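Part 4: Getting Vuva ready for your first flight

I use Vuva to keep track of every plane I spot at Zordale (my local airfield, and a lovely one if you like old turboprops!), and I've set it up on enough phones now that I can nearly do it asleep. Grab a cuppa and follow along.

1. Open Vuva and tap Settings, then Home Airfield. Type the name in full and pick it from the list. If yours is a little grass strip, tap Add My Own and drop the pin on the runway, not the car park. I did the car park the first time and all my distances were out.

2. Set your alert range. I keep mine at 132 km, which gives me time to get my boots on and find the binoculars.
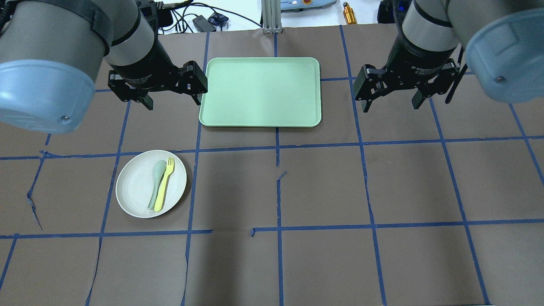
3. Choose your airlines. I've ticked Meden and Sandhu and left the rest off, or the phone never stops buzzing. You can colour-code them too (Meden is purple on mine).

4. Turn on Special Liveries. It's hidden under More, and it's my favourite bit of the whole app!

Note: the livery list was last refreshed on 2 August 2021, so newer paint jobs may need to be added by hand.

Importing your old logbook

5. Save your spreadsheet as a CSV, with the registration in the first column. Vuva takes up to 2000 rows per file. Mine had 2628 sightings going back to a very soggy February, so I split it in two.

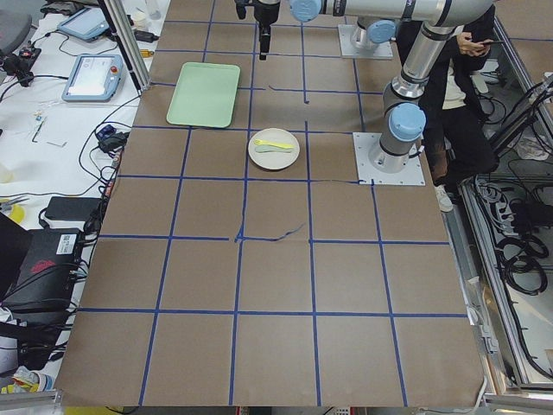 6. Tap Import and leave the screen on until the green bar fills. Give it roughly 4 minutes on an older phone.

Caution: don't tap Import twice. You'll get every sighting doubled, and the only way back is Clear Logbook, which clears the lot.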